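## 4. Caring for the tabletop

The Pokell table leaves the Stonedus workshop with a finished wood top. The finish needs seven days at room temperature before you put anything heavy on it.

### 4.1 Daily cleaning

1. Clear the top. Lift objects off; do not slide them.
2. Wipe with a soft, dry cloth. Follow the grain from one end of the table to the other.
3. For sticky marks, dampen the cloth with plain water, wipe, and dry right away.

**Note:** Grain differs from one top to the next. Darker bands, wavy lines, and oval figures belong to the wood and will not wipe off.

**Caution:** Do not use scouring pads, bleach, or glass cleaner. They dull the finish, and the damage is not covered.

Keep the cleaning cloth folded in several layers and turn it to a fresh side as you go. Dark cloths must be colorfast. Test a new one on the underside first. 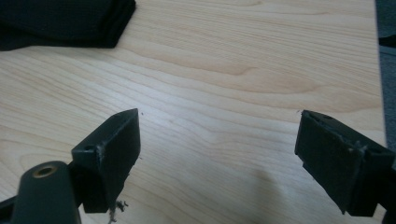 ### 4.2 Checking the finish

1. Stand so that light falls across the top from the side. A sound finish has a faint, even sheen.
2. Feel for rough spots with your fingertips, paying attention to the ends.
3. Treat dull patches with Hosoda clear wax (part 264). Use a thin coat, wait 20 minutes, then buff.

Repeat in February and again at the end of summer if the table stands near a heater or a sunny window.

**Caution:** Do not wax over a crack or a lifted edge. Order repair kit 176 from the Vanville parts counter and see section 7.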